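Frequently asked questions — Trummer holiday kitchen flats, Grisora

Last changed: 17 June 2025

When can we arrive?
From three in the afternoon. If your train comes earlier, you may leave your luggage in the hall on the ground floor. The hall is locked, and the code is in the message you receive the day before.

How do I find the house?
From the station take the street along the river until the old Firkum bakery, then go left up the hill. The house has number 46. Please do not follow the navigation to the upper gate, it leads to a field.

Can I park a car?
Yes, there are 2 places behind the house and they are included in the price. They are narrow. For a van it is better to use the public car park at the Flivier bridge, where the night is free outside the season.

Do you take a deposit?
We ask for 200 euros when you book. This is taken off the final price. If you cancel more than 40 days before arrival, you get all of it back. Later than this we keep it, except when we can let the flat to other guests for the same dates.

Are dogs allowed?
One dog per flat, in the lower flats only. Please tell us when you book. Dogs may not sleep on the beds, and we ask you to bring your own blanket for them.

Is there heating in spring and autumn?
The heating is switched on in October and stays on until the end of April. In a cold May you can use the small stove. Wood is in the shed and you may take what you need.

What is in the kitchen?
Every flat has a cooker with four rings, a fridge with a small freezer part, a kettle, pots, plates and glasses. There is no dishwasher in the lower flats. Coffee filters you should bring yourself, the size is written on the machine and in your booking message.

Cutlery and trays or bins on the table: 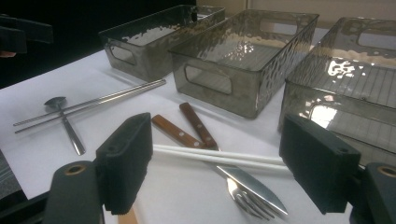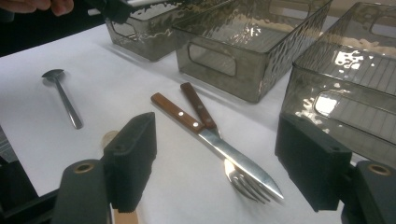

Do we have to clean before we leave?
Please wash the dishes, take the rubbish down and open the windows for a short time. The rest we do. Bed sheets can stay on the beds. Glass goes in the green container at the corner, but not after eight in the evening — the neighbours have small children.

Can we stay longer on the last day?
Normally the flat must be free at ten. If no new guests are coming, we say yes with pleasure, so just write to us the evening before.

Is the internet fast enough for working?
In the upper flats yes. In the lower ones it is good for reading and letters, but video calls sometimes stop. The walls are very thick there.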